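Sudley Grocery Handling Project
Progress report and equipment plan, 6th January
Prepared by Tonantzin Ayala for the Quintana Fund

We're seven months in and I'm happy to say the practice store is earning its keep! Most of the first grant went into the humanoid and its two hands, and the store itself cost very little: crates, baskets and a lot of artificial vegetables. 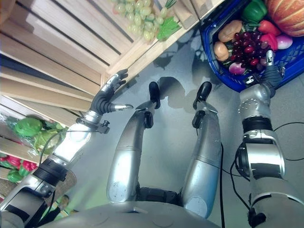

Right hand on the basket rim, left hand open toward the crates.

Czesław Bielecka has been keeping the wear log since October, and it has changed how I think about the budget. I had planned for one big repair late in the year. His log points to small, steady spending on finger pads and cables, so I'd like to move money from the repair line into spares now. Grapes are the item we argue over most (they sag, they swing, they hide whatever is under them) and they're also the best test we have of a new set of pads. 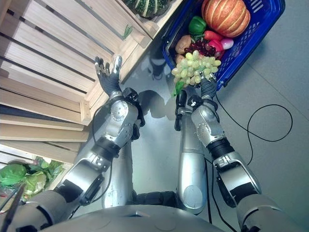 Purchases planned for the next period

Spare finger pads, 12 sets, from Tirkance. They offer a better price at that quantity, and the pads keep well in storage.

Wrist cameras, 2, one for each hand. The Ridov quote is the lower of the ones we received and includes mounts.

Knitted hand covers. Cheap, and we'd like enough to try several thicknesses. 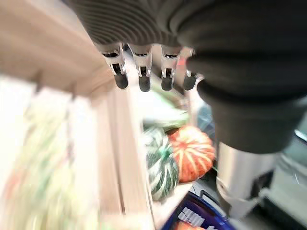

Cable guides and a second set of baskets would come out of what is left, roughly 100 dollars by my count. I'd also ask that the unspent travel money be carried over toward a spare wrist joint. The lead time on that part is long, and I would love to have the order placed before the next review. Czesław can send the full quotes and the log whenever you want them.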